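The Floor at Hubmann

Marwa Kettani took over the shift log from the previous writer in March, and she kept his format: time, station, task, remark. She did not keep his remarks, which ran to the weather.

The entry for 20 Apr 2023 begins with the room. Ceiling, white, ribbed. Tube light on. Floor, tile, pale, polished. Grippers, two sizes. She wrote that much standing up and then put the pen in her pocket, having reached the column for remarks.

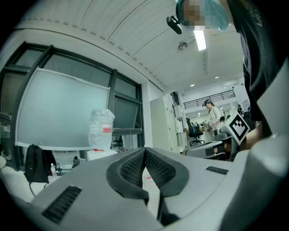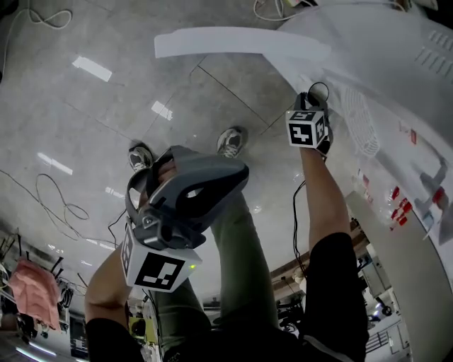 The task sheet from Grenton called for one thing only, that the floor be cleared. Small items were to be lifted and placed in the tray, one at a time, at a steady rate. An item was defined as anything that was not floor. The definition had taken 6 drafts, and Selina Aebischer had written three of them.

"Does a scrap count?" Marwa asked.

"What kind of scrap?"

"Paper, I think. It's smaller than my fingernail."

Selina consulted the sheet. The sheet gave a maximum size, 80 millimeters on the longest side. It gave no minimum.

"It counts," she said.

Marwa closed the pads on it and got air. She lowered her wrist and closed them again. On the third attempt the scrap moved a short distance along the tile and stopped at a grout line. She logged this as three attempts, no lift. The sheet had a code for it, which was the same code used for a dropped cup.

They worked along the rows. A row was one tile wide. At the end of each row they changed sides, so that neither of them would always have the light in her eyes. The reflections of the ceiling lights moved over the tiles as they walked, and twice Marwa reached for one. She logged the first. She did not log the second.

"You're favoring the left," Selina said.

"It's heavier."

"Then you should be favoring the right."

Marwa thought about this for the length of a row. Her father had laid tile for Zunine for most of his working life, and he used to say a floor was finished when a marble would stay where you put it. He carried one for the purpose. She had it now, in a drawer with some keys. It would have been well under the maximum size.

By the break they had done 50 tiles and the tray held very little. Selina weighed it on the Stukari scale, tapped the display, and weighed it again. The figure was the same. She wrote it down to the gram.

"It was a clean floor to begin with," Marwa said.

"The sheet doesn't ask that."

After the break Marwa went back to the grout line. The scrap was still there. She set the pads flat on the tile — the sheet advised against contact — and drew them together slowly, until the motor note changed. Then she raised her arm and carried it over to the tray, and it took her over a minute to be sure that she had let go.

Under remarks she wrote: one item, pink.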